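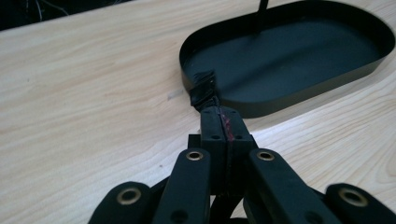

Danylo thinks we should quit fussing over the fingers and spend our evenings on the data, and he told me so in three separate messages before breakfast. His argument is that a hand-held gripper only has to be good enough to record with, and every time we swap a part we make our old recordings a little less useful. Nia Gwynne wrote back with one word, "pads," and went quiet.

I'm with Nia on this one (sorry, Danylo!). We named the gripper Isis back in February, when the club first met in Rosville, and I've squeezed that handle more than anybody. Small floppy things are where it gets you. A nice solid block, no problem, you close and off you go. Give me a little crumpled black scrap to carry over to the tray and I'm tilting my wrist all over the place trying to get the tips to meet evenly. Plus it's black on black on black, which can't be fun for whatever we end up training on this stuff.

So, the plan for the Kaltitard round. We want 300 clean demos of pick up, carry, put in tray. As of last night we have 27. I know, I know. In our defense we threw out a whole batch after deciding that every single one should start with the fingers open over bare table, and stay that way for a slow breath before anyone moves.

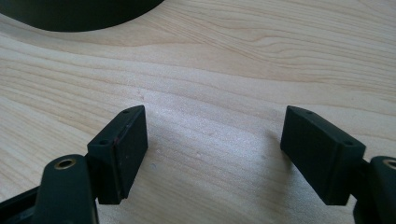

That breath is the hardest part for me, by the way. I'm an impatient person and I want to grab! But when I went back through the old clips, mine were the ones that started halfway into the reach, and trimming them took longer than doing them over.

We're also rotating now, 11 demos each and then you hand it off, so the whole set doesn't end up looking like one person's wrist. Danylo is smooth and kind of slow. Nia comes in from the side every time and swears she doesn't.

Still on my list: ask Mykhailiuk about softer pad material, fix the spreadsheet where I labeled two sessions the same, and find out if Kaltitard wants the failed grabs too. I'd love to keep them. Some of my drops are spectacular.

Next session is 6th June, after dinner, same table.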